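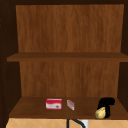 A kitchen that can be put back in one second

On a normal working day, Madhu Dwivedi's team clears the same kitchen many hundreds of times. They do not get tired of it, as the kitchen exists only inside a computer. It has a wooden cabinet, a sink, a black faucet and a changing collection of food, dishes and small packages. In the team it is called Grikberg, and it is the place where a robot must learn something that most children can do by the age of four: to remember what was on the shelf.

Dwivedi leads a small group at the Hartono laboratory. Her subject is household robots that move things from one place to another, and especially the moment when they lose sight of what they have moved. A robot that puts a carton on a shelf and then turns to the sink has no carton in its camera any more. For many control programs, this means there is no carton in the world.

"We were looking at the hands for too long," she told me. "The grasp was already quite good. What was bad was the idea of the room."

The method her group developed is called Justamlow. The robot keeps a short written list of the objects it has seen, where they were and how long ago. Each time the camera passes over a surface, the list is compared with the picture. If the two do not agree, the robot does not simply trust the newest picture. It first asks itself if the object could be hidden behind something, and it may look again from another side before it changes the list.

The empty shelf is a harder case than it seems. A program which is rewarded for finding objects will find them, also where there are none. In the early tests it reported boxes in the grain of the wood. For this reason bare cabinets were added to the training, with the same light and the same viewing angle as the full ones. 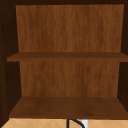
The simulated cabinet with nothing in its two compartments. The top of the faucet shows below.

Umesh Pal wrote most of the code that builds the test situations. He came to the group from Lultix, a company that makes sorting software for warehouses, and he says that a kitchen is much less polite than a warehouse. Objects have no fixed place. A pear may stand before a mug, and a thin packet seen from its narrow side is almost nothing, a few pale points of color.

Pal starts from 40 basic arrangements. From each of them the computer makes new ones by shifting objects, taking some away, or moving the camera. When a run is finished, everything returns to its first position – no washing up, no broken plates – and the next run can begin with exactly one thing different. In a real kitchen this is nearly impossible. Somebody always moves the sponge.

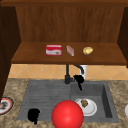
In the main test, the robot had to answer where a given object was after it had looked away from it. The group made 1,000 runs. Justamlow gave a wrong answer in 179 of them. The group's older program, which worked only from the latest picture, was wrong more than twice as often, and it was particularly weak with things that were half covered.

Dwivedi asked Pal to go through all the wrong answers by hand, a job that took him most of May. He found that many of them came from the sink. A plate down in the basin changes its shape very much with the position of the camera. From far and low, the front lip hides a part of it, and the program sometimes entered it in the list as a new object. Then the kitchen had one plate too many, and the robot continued to search for it. 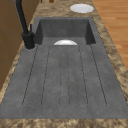

Looking along the drainboard: one white plate shows only its upper part in the basin, another lies on the countertop behind.

The present version of the list therefore also stores the edges that can hide something, such as the lip of a basin or the front of a shelf. Pal thinks this will help, but he does not want to give a number before the full test is repeated.

There is also the old question of whether a result from a simulated room is worth anything in a real one. Dwivedi does not avoid it. Her wood has no scratches, she says, and her faucet has never had a water stain. She expects to lose some of the accuracy when the method goes to a physical robot, and she would like to know which part is lost and why. A real cabinet and a real sink have been ordered for the laboratory. The sink has arrived, and it still stands in its packing in the corridor, next to Pal's bicycle.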